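Losing the presets on a Skedar kitchen radio, and getting most of them back

6 September 2025

I have had the same radio in the kitchen for years. It is a Skedar, one of the early ones that does both DAB and internet stations, and until last month I gave it no thought at all. I pressed 1 for Bunting in the morning, 3 for the news, 5 for a jazz station from the other side of the world in the evening, and that was the whole of my relationship with it.

Then one morning button 5 gave me "Service unavailable" and a spinning circle. Button 6 did the same, and so did 7. The DAB presets were fine. I turned it off at the wall, left it for a few minutes, turned it on again and got the same message. The Wi-Fi icon was at full strength and my phone was streaming over the same connection, so I ruled that out fairly quickly.
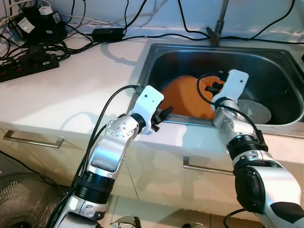

Kitchen sink and counter.

What had happened is that Skedar never ran its own station list. Like a lot of small radio makers, it bought that in from a company called Sendier, which keeps a directory of stream addresses and hands them out to radios when they ask. When you save an internet station to a button, the radio stores a Sendier reference number and looks it up each time. If the directory stops answering, the number means nothing, even though the station is still streaming perfectly well.

Sendier has moved to a new system and older radios can't talk to it without an update. There was an email, according to the Skedar support page. I didn't get one. I probably registered the radio with an address I gave up long ago, or never registered it.

Checking which version you have

Hold Menu, go to System, then Software. If the number starts with a 2, you have the old software and your internet presets will have stopped or are about to. If it starts with a 3 you are fine and can ignore all of this. Mine started with a 2.

There is an "Update now" option on the same screen. It didn't work for me. It thought for a bit and told me the software was current. I tried it on three different evenings with the same result, and a few people on the Skedar owners' forum report exactly this, so I don't think it is my network. The explanation going around is that the update check goes through the same directory that has been switched off. I can't confirm that, but it fits.

The way around it is to put the update file on a USB stick. The file is on the Skedar support page under Legacy Models, a long way down. The stick has to be formatted as FAT32 and the radio is fussy about size. A 64-bit laptop with a modern 128 GB stick got me nowhere, but a small old one from a drawer was recognized right away.

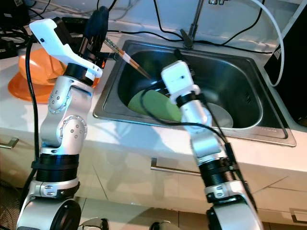 The socket is on the back, under a rubber flap, next to the one for the power lead. Put the stick in with the radio on standby, then hold Info and Preset 1 together and press Power. You have to keep holding until the screen says "Updating." I let go too early the first two times and it just booted as normal.

The support page says the update takes 30 minutes. Mine took 45, and for a long stretch in the middle the screen was completely blank. I left it alone, mainly on the strength of a forum post from someone who had pulled the plug at that point and ended up with a radio that wouldn't start. It came back by itself with the clock flashing.

What you lose

All of the presets go, DAB ones included. The page does mention this, but after the download link, so I would suggest writing yours down first. I hadn't, and there is one station I used to have on button 9 that I still can't remember the name of. I listened to it perhaps twice a year.

Alarms also go. The clock resets itself from DAB but the time format reverts to 24-hour, and the backlight goes back to full brightness, which in a kitchen that opens onto the bedroom hallway is noticeable at night. Both are quick to change back under Display.

The DAB scan was more trouble. We are on the edge of the Fukthorpe transmitter's area and reception here has always depended on where the aerial points. The first scan after the update found 30 stations, where I used to have 50. I moved the radio from its usual shelf to the windowsill, ran a full scan in place of the quick one, and got 40. I have not managed to find the other ten. Some of them may have closed or moved to DAB+ at a bit rate the radio doesn't like - I really only know that they used to be there and now they aren't. Bunting is still there, and it was the one I cared about.

A note on the scan, as the menu is confusing. "Scan" on the main menu is the quick one and only looks at the channels where it found something before. After an update it has no memory of what it found before, so it tries a short built-in list. "Full scan" is under Station Setup, and that is the one to use. It takes several minutes and looks stuck near the end.
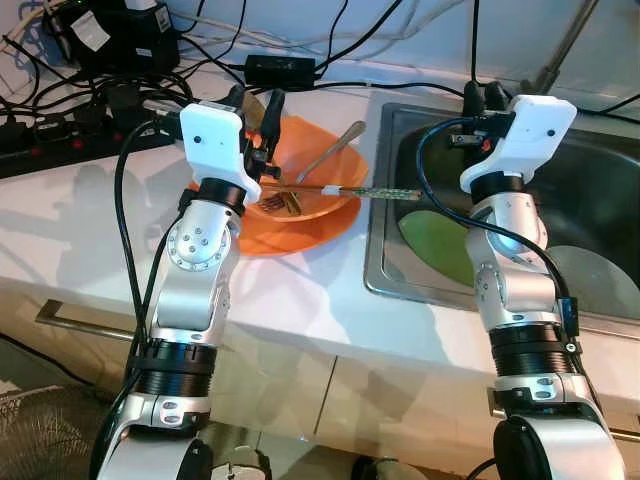 Internet stations on the new software

The new directory is better organized than the old one, I will say that. You can search by name from the front panel, where before you had to go through continent, country and genre. Typing with a rotary knob is slow but it only has to be done once per station. My jazz station was there under a slightly different name. One local history program I used to pick up as a podcast was not, and podcasts in general seem to have been dropped from the menu.

You can no longer add your own stream address. On the old software you could log in to a page on the Sendier site and paste in any address you liked, and it would appear on the radio under My Added Stations. That page now redirects to the sign-up for a paid app. If you relied on it, I would think about whether you want to update at all, although the presets won't work either way, so there isn't much of a choice.

I wrote to Skedar to ask if it was coming back. They replied within two days, politely, and said they had no plans to announce.

Would I buy another one

Probably not one that depends on somebody else's list. The sound is still good and the DAB side works, so I am keeping it until it breaks. But when I bought it I assumed the buttons stored stations, in the way a car radio stores a frequency, and I would check that now. Some radios will play from a plain address typed in over your own network with no directory involved. They cost a bit more and the setup pages are ugly.

If anyone has the missing ten stations on the Fukthorpe transmitter with this model and the new software, please leave a comment with your aerial position and which scan you used. I would also be glad to hear from anyone who got the on-screen update to work.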